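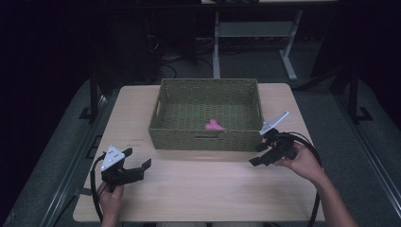

Ternach 100 Gram Silver Bar
Sold by Bonsu Metals, Pralunbridge

Price: spot plus premium, updated while markets are open
Purity: 999 fine silver
Weight: 100 grams
Finish: cast, plain back
Packaging: clear sleeve, numbered card
Delivery: insured mail, or storage at our Trullcombe vault

The Ternach bar is our standard small silver bar. Each one carries the weight, the purity and a serial number on the front. The same number is printed on the card. Please keep the two together, as we pay a little less for bars that come back without a card.

The premium covers casting, packing and our margin. It goes down on larger orders, and the new price shows in your cart before you pay. Shipping is free on orders over $4000. Below that, it is charged by weight and shown at checkout. 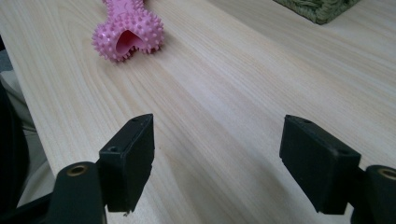

Kwame Amissah
Product Manager, Small Bars

Most customers who buy this bar already own some gold and want metal they can sell in small pieces. Silver moves more than gold in both directions, and the premium is a larger share of the price. If you expect to sell within a few months, work out how far spot has to rise before you break even. Our calculator uses today's buyback price and does this for you.

We quote buyback prices from 9 a.m. to 4 p.m. Call or log in to lock a price, then send the bars with the form we email you. Payment goes out once they have been weighed and checked. A locked price holds for four business days. 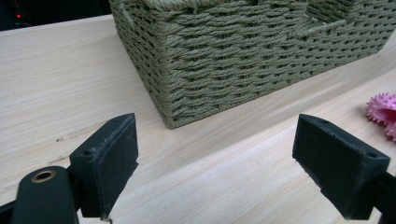

Home storage is up to the buyer, but check your insurance policy first, because many policies set a low limit on bullion. Use a safe that is bolted down, and keep the purchase invoice somewhere else. An open container such as a green woven basket will hold cards and receipts well enough, but it has no lock and should not be used for the bars. Silver can also tarnish in damp air, so leave the sleeve sealed.

Bars kept at Trullcombe are allocated to you by serial number. Storage is billed every December, and you can ask for delivery at any time. Bars that have never left the vault skip the weighing step when you sell.

In stock: 479
Ships from: Pralunbridge
Limit per order: none
Returns: sealed bars only, subject to the change in spot price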